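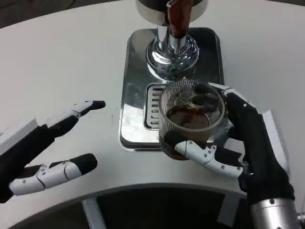

4. Setting up the Skiltis reading app for a church or study group

This section covers putting Skiltis on a tablet or phone, downloading a Bible translation for use without a signal, and joining a group reading plan. If you only want to read on your own, stop after step 7.

Before you start

You need 370 MB of free space for one translation with its study notes. The text alone needs 100 MB. Use a wireless connection for the download, as mobile data may be charged.

Installing and downloading

1. Open Skiltis and choose your language.
2. Enter your email address and a password. Members of a group should use the address they gave to their group leader.
3. Tap Library, then Translations.
4. Tap the arrow next to the translation you want. Tick "Include notes" if you need them.
5. Leave the app open until the arrow changes to a tick.
6. Turn on flight mode and open any chapter. If the text appears, the download is complete.
7. Turn flight mode off again.

Note: Psalm numbering differs between some translations. If your group uses more than one, set Numbering to "Show both" under Reading Options.

Joining a group plan

8. Tap Groups, then Join.
9. Type the group code exactly as your leader sent it. Capital letters matter.
10. Choose a plan. Denavar goes through the Gospels and Acts. Min is a shorter plan with one psalm a day.
11. Set a reminder time, or tap Skip.

Notes you write in the margin are private until you tap Share. Shared notes can be read by everyone in the group, including people who join later.

Caution: Leaving a group deletes the notes you have shared with it. Export them first from Groups – More – Export.

Reading aloud during a service

12. Open Reading Options and turn on Lectern Mode. The screen stays lit and messages are hidden.
13. Set the text size to 3 or larger.
14. Find the passage and tap the pin, so that a stray touch does not turn the page.

Caution: Lectern Mode uses more battery. Charge the tablet fully beforehand and keep a printed Bible at the lectern.

If something goes wrong

Error 401 means that your sign-in has expired. Sign out, sign in again and reopen the group. Downloaded translations stay on the device.

If a plan shows the wrong day, check the date in the device settings, then pull down on the plan page to refresh it. Plans started in August under the old version need to be joined again – your completed readings will be kept.

Section last revised November 6, 2021. Printed copies of this guide can be ordered from Okano.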